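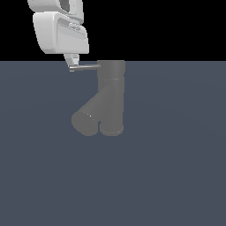
Home readings and office readings don't match, who do I believe?

Blood Pressure & Heart > Day to day

balagounder
Thursday, March 12, 2026

Hi all, long-time reader, first real post. I'm Balakrishnan, 54, started on a 25 mg tablet last fall. At home in the evening I sit pretty steadily under 130 on the top number, sometimes well under. Then I go to the Prumergate clinic and they get me twenty points higher, every single visit. The nurse does it the minute I sit down, usually while asking me about my insurance. Now the doctor wants to double my dose and I'm not sure I want to go along with it. My cuff is an upper arm one, bought new. Do I push back or just take the pills?

saltfree_amra
Push back, politely. I had the same thing for two years. Ask them to let you sit for five minutes with your feet flat and your back supported, and ask them not to talk to you while it's running. My top number dropped a lot just from the not talking!! Also bring your own cuff in and have them check it against theirs on the same arm, one after the other. Mine turned out fine but my husband's was reading way low and we'd been cheerfully believing it.
Amra

illia_l
I'm going to disagree a little. "It's just white coat" is what I told myself for a long time, and I wish I hadn't. The doctor sees one high number four times a year, sure, but your body might be doing that in traffic and at work too. You only measure in the evening. What are your mornings like?

balagounder
Fair question. I don't do mornings, I'm out the door by six. I could try.

illia_l
Try. Before the pill, before coffee, after the bathroom. Mine were a whole different person's numbers. 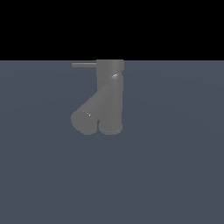
And write down all of them, even the ugly ones. I used to take it again and again until I got one I liked and then write only that down, and my chart looked gorgeous and meant nothing. Two readings a minute apart, morning and evening, for a week, then average. My doctor asked me to toss the first day and I do.

oldkush
Ostap Kushnir here, some of you know me from the Broris board before it shut down. Everybody goes straight to pills and cuffs and I never see a word about food. I added up my sodium for one ordinary day, and lunch by itself (a deli sandwich and a cup of soup) was 1,940 mg. Lunch! I quit the deli and my numbers came down inside a month. Before you double anything, count your salt for a week.

saltfree_amra
Well, look at my user name, you won't get a fight from me on that. But it doesn't move everybody's numbers the same amount. My sister eats like a monk and still takes two different pills.

oldkush
I didn't say it cures anybody. I said count it.

szymon_g
Please don't use salt substitute without asking first, though. A lot of them are potassium, and with some blood pressure meds (and with kidney trouble) that can get you into real problems. My pharmacist caught it for me at the counter. I'd been shaking it on everything.

About the original question, has anyone mentioned a 24-hour monitor? You wear a cuff for a day and a night and it goes off every so often by itself. Annoying to sleep in, I won't lie, but it settled the argument for me. I was normal at home, high at the office, and also high at night, which neither of us would have guessed. Call your insurance first. Mine got billed under the wrong code and I opened an envelope for $581. Took me until May to get it straightened out.

illia_l
Seconding the monitor. Good call on the potassium too.

saltfree_amra
Also cuff size! If your arm is on the bigger side and they use the regular cuff, it reads high. They have the large one in a drawer. You have to ask.

balagounder
Thank you, this is more than I got in three appointments. I did one this morning before coffee and it was 141, so Illia may have a point and I'm a bit annoyed about it. I've sent a message asking about the 24-hour thing, and I'm staying on my current dose exactly as prescribed until I hear back.

szymon_g
Don't panic over one morning. And if you ever get something really high with chest pain or trouble talking or seeing, don't post here, call 911.

oldkush
And the salt?

balagounder
Starting Monday, Ostap. There's soup in the fridge I'm not throwing out.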